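Clear boxes, same clutter? Town's tidy-up scheme gets a second run

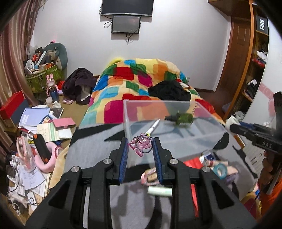 Residents of Junden are being asked, once again, to tip out their drawers. The storage firm Vudell says its bedroom sorting scheme will return in February, with 270 households offered a clear plastic box, a printed sheet of instructions and a two-hour visit from a trained sorter.

The idea is simple enough. Everything small that has gathered in a bedroom – pens, tape, charms, tubes of cream, half-used bottles – goes on to the bed in a pile. Anything worth keeping goes into the box. The rest is given away or thrown out before bedtime, the theory being that no one wants to sleep next to it.

Vudell calls last year's trial "a transformation in how Junden lives". The evidence for that is thin. The firm signed up 290 homes and heard back from fewer than half of them after the visit. Those that did reply were asked whether they felt calmer. Most said yes. They were not asked whether the box was still in use a month later, or what was in it.

Riet Aerts, who runs the scheme for Vudell, said see-through sides made the difference. "People forget what they can't see. With a clear box they stop buying a third roll of tape," she said. Asked for figures on tape, or on anything else, she said these were being looked at.

Kayode Akpan took part last year with his two daughters and is less sure. The sorting itself went well, he said, and the girls enjoyed it more than he did. "We filled one box and it looked lovely. Then we filled another. By the summer I had nine of them under the beds and I still couldn't find a pen."

He has since gone back to shoeboxes, which he says do the same job and cost him nothing.

Cost is the other sore point. The first box is free, but further ones are sold through Vudell's shop on Mösli Road, and the visiting sorters carry order forms. Ms Aerts said there was no pressure to buy. She would not say how many boxes had been sold off the back of the trial, beyond confirming that it was over 1000.

That would be more than three for every home that took part – a fair amount of new plastic for a project meant to help people own less.

A separate offer to collect unwanted items for the Emisness charity shop will run alongside the visits. Last year's collections were held up by a van shortage, and several families were left with full bags in the hall for weeks. Vudell says a second van has been booked. Applications open at the Mösli Road shop at 9am on the first day of the scheme.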